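The Case for Tidying Where Children Play

Early childhood programs devote considerable attention to what goes into a playroom and very little to how it is put back in order. At Druleck, where I have advised on family programming since the Trirau center opened, the end-of-day tidy was for years treated as a chore to be finished before parents arrived. I believe that this was a mistake, and that the floor itself is the proper place to do the work.

The usual practice is to gather everything into one basket and sort it later at a table. Clothing suffers most from this approach. A small garment that goes in twisted comes out twisted, and an adult must then deal with it after the children have gone home. 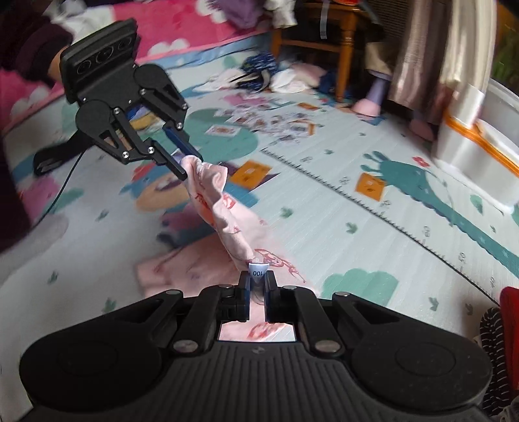 A foam mat offers a better surface than most tables. It is wide, it is soft on the knees, and a child can reach every side of it. The printed growth chart found on many such mats also provides a straight line against which a hem or a sleeve may be laid. Our staff in the Rana room adopted this method in November, and I have seen no reason to return to the former one.

Cards present a different difficulty. Families donate them freely, and picture cards of bridges and landscapes soon mingle with queens and kings from an ordinary deck. The center's inventory listed 1433 loose cards last year, of which 195 belonged to no identifiable set.
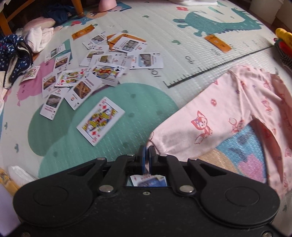

My recommendation is that cards be collected before any clothing is folded. They slide beneath fabric easily, and a bent court card spoils a deck. Mixed sets should be kept together in one box and used for sorting games – children are far less troubled by an incomplete deck than adults are.

Some colleagues object that this takes time. It does. Lucimara Caldeira, who supervises the Doko room, allows 25 minutes for it and considers the period part of the program. I share her view. Folding a ruffled collar flat requires patience and the use of both hands, and children learn it by watching an adult who is not in a hurry.

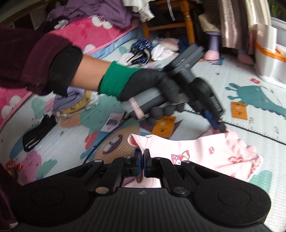
What Centers Should Do

Directors should place tidying on the written schedule and protect that time from other uses. A basket for clothing and a box for cards, kept beside the mat, are sufficient equipment.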